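Reker Parts Fixture for PC Strip-Down and Rebuild

Printed fixture for holding small computer parts where a robot arm can find them again. Designed by Edvin Torvik for the two-arm bench at the Makgate shared workshop and sold as a printed set or as files only.

The fixture sits beside an open tower case laid on its side. Each raised holder keeps one part upright and in a known place, so the arm goes to a taught position and closes. No camera is needed for picking, although you can add one. It prints in four pieces without supports and takes 19 hours on an ordinary home printer. Total weight is 142 g in PLA.

Supplied with the printed set: base, post, holders, bolts and T-nuts for slotted aluminium table tops. The arms, grippers and table are not included.

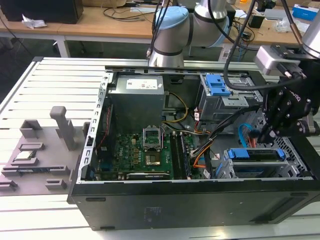

Fitting and Use

Bolt the base down before teaching any positions. The tall post goes on the side nearest the case and is used as the reference point: touch off against it at the start of each session and the holder positions follow from there. If you move the base, teach everything again.

Memory modules stand in the slots on their long edge. Leave the side panel off the case and route power supply cables clear of the memory slots by hand first. Loose cables are the usual cause of a missed pick. Open the CPU socket lever by hand as well. We have not found a gripper setting that does it safely on older boards.

Keep arm speed at 50 mm per second or below when placing into the holders. Sverre Lindqvist runs his faster with rubber fingertips from Isaksson, but the holders wear at the lip and need reprinting sooner.

Options

Grey is standard. Other colours to order, allow an extra week. Spare holders are sold singly. The Clodport adaptor plate is for wooden benches and screws down at the corners.

Files

STL and STEP, with a text file of holder positions measured from the post. The July revision has a wider base and does not fit the earlier adaptor plate.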